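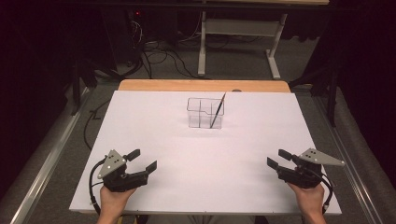 # Chapter 2: Storage at the Work Surface

A desk organizer is a container open at the top and split by dividers. Clear plastic walls leave the contents in view from any seat.

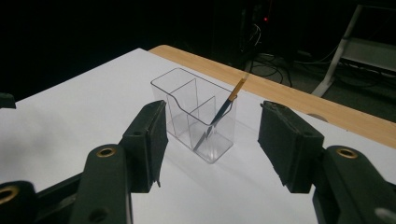

Compartment depth is set by the shortest tool stored. A slender tool leans to one corner – its upper end should clear the rim. 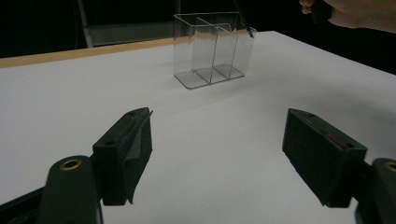

Dividers limit sideways travel. The Mellor tables in Appendix 2 list rim heights for over 1,000 containers.
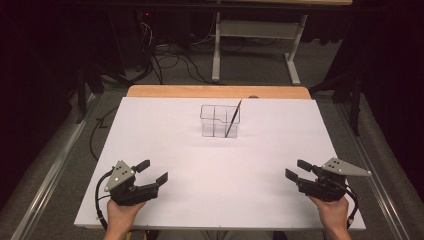

**Drisunetti Department of Workplace Design**

Terms used in this chapter: *rim*, *divider*, *footprint*, *lean angle*.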